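# 白い衣類を柄物のベッドで畳むことについて

取り込んだ衣類をどこで畳むか。家事の手引きの多くは、無地で硬く平らな台を勧めている。テーブル、アイロン台、あるいは専用の折り畳み台である。私はこの推奨に長く従ってきたが、現在は支持していない。一般的な住居で衣類を畳む場所としてはベッドが最も合理的であり、その表面は無地よりも柄物がよい、というのが本稿の主張である。

台の条件を考えるとき、硬さと平面度ばかりが取り上げられるのは、アイロン掛けの要件がそのまま流用されているためと思われる。アイロン掛けでは下地が圧力を受ける。畳む作業では圧力はほとんどかからない。必要なのは、広げるための面積、縁を見つけるための視認性、仕分けた山を一時的に置く余地である。テーブルはこのうち面積と余地で劣る。大判の布を一枚広げれば、畳み終えたものを床か椅子に移すことになる。
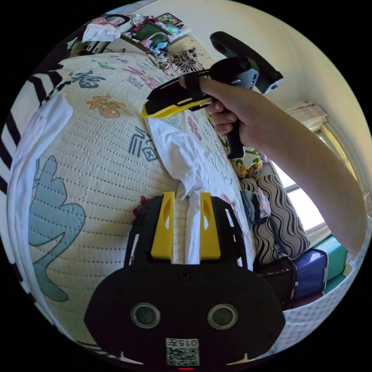 **Karkmont 生活技術研究室 衣類・寝具班**

白い衣類を丸まった状態で白無地のシーツに置いた場合、最初の数秒は輪郭の探索に費やされる。袖口と裾の区別がつかず、手で繰り返しなぞることになる。生成り地に色付きの「福」の字を散らした寝具の上であれば、文字が途切れた線がそのまま布の縁を示す。紺や橙の文字は白布との明度差が大きく、夜の室内灯でも判別できる。装飾として印刷された文字が、作業上は目盛りに近い働きをする。

この点について、同じ班の Margus Rebane は反対の立場をとる。彼の主張は、柄が多いと小物、特に靴下や肌着を見失うというものである。色柄の小物についてはその通りで、私も否定しない。ただし、彼の指摘は下地の柄の問題と作業順序の問題を混同している。小物を最後まで広げたままにするから見失うのであって、先に一箇所へ寄せておけば柄の有無は影響しない。

濃色の衣類については別の考慮が要る。枕と白い服の間に暗い色の服が一枚丸まって挟まっている、という配置はどの家でも起こる。黒と白の波模様の枕のそばに黒っぽい服を置けば、見分けにくくなるのは当然である。隠れる原因は下地よりも隣接物にある。したがって対策は敷物を無地に替えることではなく、枕とクッションを作業範囲から外すことになる。アヒルの柄の小さなクッションのように軽いものは、椅子の上で足りる。

ここで面積の計算をしておく。私の自宅のベッドは、マットレスの長さが 2,000 mm、枕を頭側に寄せて使える長さはそれより短くなる。枕を二列に重ねて並べるとさらに減る。それでも、幅の半分を広げる場所、残り半分を仕分けの山に割り当てれば、バスタオル一枚と山三つが同時に収まる。同じことを奥行 1,000 mm のテーブルで試すと、山は二つが限度であった。

数値にして差は小さい。しかし、畳む作業の負担は一枚ごとの手間よりも、途中で置き場所を作り直す回数に左右される。山を動かせば崩れ、崩れれば畳み直す。テーブルが不利になるのはこの段階である。
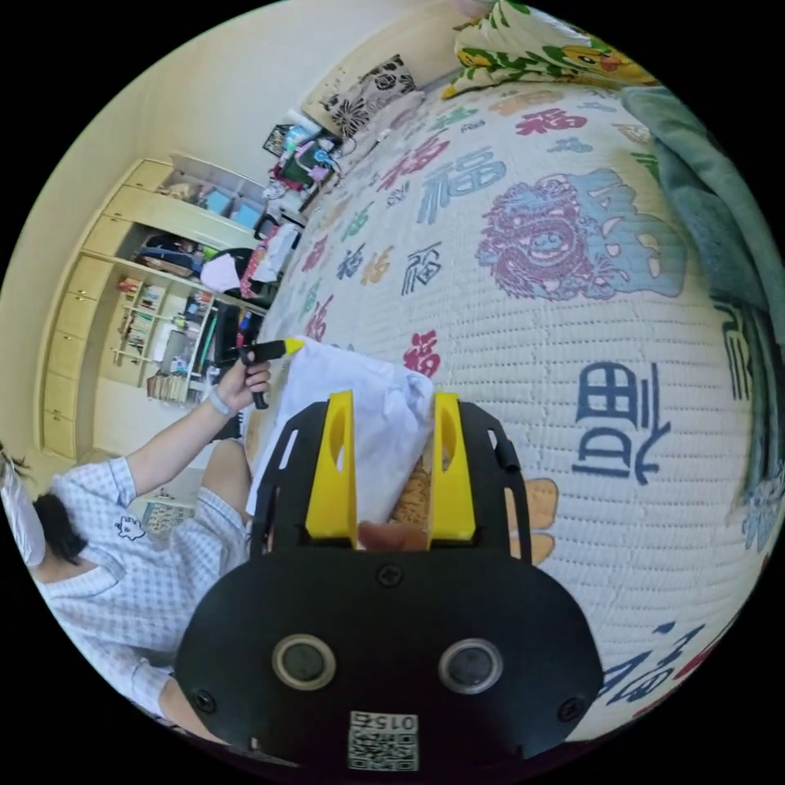 **分類:洗濯・収納 > 作業面の選定**

大きな図柄にはもう一つ利点がある。位置の基準になることである。細かい水玉の連続では、どこも同じに見えて基準にならない。獅子舞の頭のように一つだけ目立つ図柄、あるいはほかより大きい紺の「福」があれば、「獅子より上は畳み終えたもの、下は未処理」と決めておける。二人で作業する場合、この種の取り決めは特に有効である。Elīna Priedītis と私は研究室の試用でこの方法を採り、指示語の行き違いが減った。「そっち」では通じないが、「獅子の横」なら通じる。

無論、図柄そのものの好悪はある。寝室に縁起物の文字が並ぶことを落ち着かないと感じる人もいるだろう。私自身、寝具を選ぶ際に福の字を第一候補にすることはない。本稿で論じているのは意匠の趣味ではなく、作業面としての性質である。藍の太い格子でも、大柄の植物模様でも、下地が淡く図柄が大きく間隔があるものであれば同じ効果が得られる。

織りの凹凸についても触れておく。表面に細かい凹凸のある寝具は、布が滑りにくい。平滑なテーブルの上では、薄手の肌着の片側を折ると反対側がついてくる。凹凸のある面では摩擦で残るため、片手で押さえる動作が省ける。これは軽い布ほど差が出る。逆に、厚手のタオルや冬物の上着では差はほぼない。キルティングの縫い目が深いものは折り線が出にくく、この用途では織りの浅いものに劣る。

柔らかい面では折り線が甘くなる、という批判がある。Nistau 在住の Dalia Juška が研究室宛てに送ってきた手紙もこの趣旨で、硬い台で手のひらを滑らせて空気を抜く工程こそが仕上がりを決めると書かれていた。ワイシャツについては同意する。襟付きのものはハンガーに掛けるか、硬い台で畳むべきである。一方、Tシャツ、肌着、タオルは棚に入れた時点で上からの重みがかかる。畳んだ直後の厚みの差は、翌日にはほとんど残らない。全種類を最も要求の高い一品目に合わせる必要はない。

順序は次のように固定している。

1. 枕とクッションを頭側に寄せる。入りきらないものは椅子へ移す。
2. 白物の大判から畳む。面積が最も広く残っているうちに処理する。
3. 小物を一箇所に集め、対になるものを組む。
4. 濃色の衣類を、下地の淡い部分を選んで広げる。
5. 丸まったものは、畳む前に一度すべて広げ切る。

このうち最も省かれやすいのは五番である。丸まった布を手元で少しずつほどきながら畳むと、裏返った袖が中に残る。収納時には気づかず、着るときに手間が回ってくる。

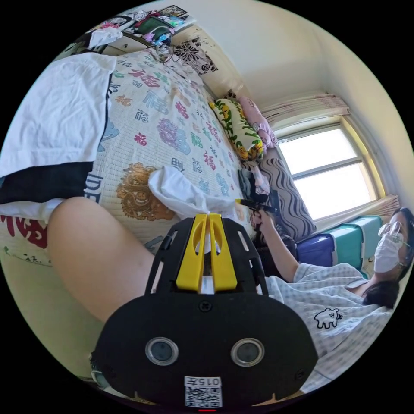

順序を守っても残る問題が衛生である。ベッドの表面に洗濯済みの衣類を直接置くことへの抵抗は根強く、Rasmus Toom は敷物の上にさらに一枚、清潔な布を敷くことを提案している。理屈は正しいが、その布が白無地であれば、下地の柄を使うという利点は失われる。敷くのであれば、それも大柄のものを選ぶことになる。あるいは、寝具を交換した直後に畳む。私は後者を採っており、交換と畳みを同じ午前中に組んでいる。

もう一つは腰の負担である。マットレスの上面は、立位の作業には低い。立ったまま前屈で続ければ腰に来るし、床に膝をつけば奥の面に手が届かない。現実的なのは、ベッドの上に座って手の届く範囲を作業域とし、遠い側を山の置き場に使う方法である。この姿勢では座った分だけ面積を失う。前述の計算は立位を前提にしており、座位では山を一つ減らして考えるべきである。テーブルとの差はその分縮まる。腰痛のある人にベッドを勧めるかと問われれば、私は勧めない。

収納家具の販売店は、畳み台を別に持つことを前提に部屋の図面を描きたがる。台は畳んでいる時間以外は物置になり、やがて台の上を片づけるところから作業が始まる。面積に余裕のある家なら支障はない。六畳の寝室でベッドの脇に台を置けば、通路が消える。すでに部屋で最も広い水平面を占有している家具がある以上、それを使うほうが先である。

寝具を買い替える際の基準を一つ挙げるなら、店頭で白いハンカチを載せ、二歩離れて縁が見えるかを確かめるとよい。見えれば下地として使える。私は七月に替えた敷物をこの方法で選んだ。色落ちの程度については使用期間が足りず、まだ判断できない。

(Seema Pandey)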